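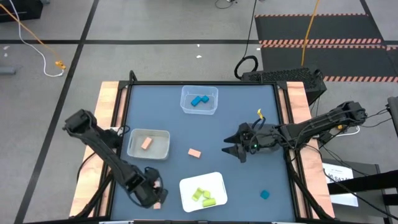 Lamness Opens Orders for Golluneo Tabletop Sorting Set

Blocks, bins and trays sold together for the first time; shipping begins in January

Lamness is now taking orders for Golluneo, a set of small colored blocks with bins and shallow trays to put them in. The set is meant for sorting, matching and putting away on a tabletop. It replaces the loose blocks and separate containers that Lamness has sold until now through Iwasaki, its distributor.

Each Golluneo set has 36 blocks, two bins and two trays. One bin is clear and the other is a translucent white with low walls. The trays are white and shallow, with rounded corners. The blocks come in several strong colors and softer ones, among them a bright blue, a peach orange and two pinks.

The two pinks were left in on purpose. Early customers asked for at least one pair of colors that takes a second look to tell apart, and the salmon and the lighter pink do that job. Buyers who want an easier set can ask for one with the lighter pink swapped out. The price is the same.

A block on the bare table is easy to see and easy to pick up. The same block in a bin, lying at an angle against a second one, is harder. Lamness designed the containers with that difference in mind. The clear bin shows its contents from the side. The translucent bin gives away only a color and a rough shape through the wall, so the contents have to be looked at from above. The trays have almost no wall and can be used for a first round.

Golluneo can be used on any flat surface. Lamness recommends a plain, fairly dark one. The company's own layouts are set out on slate blue, where the warm colors stand out well. On a pale wood table the peach orange tends to fade a little, and a sheet of dark card or felt under the set takes care of it.

An instruction card comes in the box. It gives starting layouts, such as two blue blocks in the clear bin, one orange block in the white bin and a few others left out on the table. From there the card asks for simple moves: empty a bin, fill a tray, put one color in each container, clear the table. No scoring is included and there is no time limit.

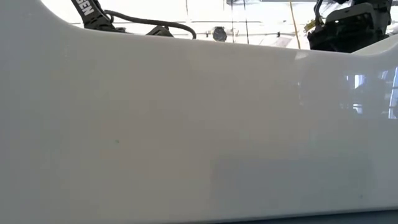
3 min read

Color and light

The colors were checked in bright rooms with pale walls, which is where most sets of this kind end up. Glossy white surfaces nearby can throw light back onto the table and wash out the softer blocks. Turning the table or moving the set away from the shiny surface usually helps. The blocks have a dull finish, so they do not add glare of their own.

The containers show fingerprints, the clear bin most of all. Wash them by hand in warm water with a little dish soap and dry them with a soft cloth. They should not go in the dishwasher. The blocks can be wiped with a damp cloth.

Packing away

The set goes back into its box in one order only. The trays go in first, one inside the other, then the white bin, then the clear bin with the blocks in it. The inside of the lid carries a drawing. Customers who bought the older loose blocks through Iwasaki can add them to a Golluneo set, although the older greens are a shade darker and the box will not close over more than a handful of extras.

Replacement parts

Single blocks, bins and trays will be sold as replacements. Orders for parts go to the Gerkalen warehouse, which also handles returns. Parts are listed by color name and not by number. A block ordered as "pink" will be sent in the lighter shade unless the order says "salmon."

Availability

Golluneo will be carried by some 47 stores when shipping starts in January, and can be ordered from Lamness directly before then. Orders placed with Iwasaki for the older blocks will be filled as long as stock lasts. After that they will be offered as a Golluneo set or refunded, whichever the customer prefers.

Schools and other group buyers may order sets without the outer box. These come in plain cartons with one instruction card per set.

About Lamness

Lamness makes blocks, bins, trays and other small goods for use on tables and work surfaces. Its products are distributed by Iwasaki and shipped from Gerkalen.

Press contact: Lamness press office. Samples for review are available on request and need to be returned in the original box.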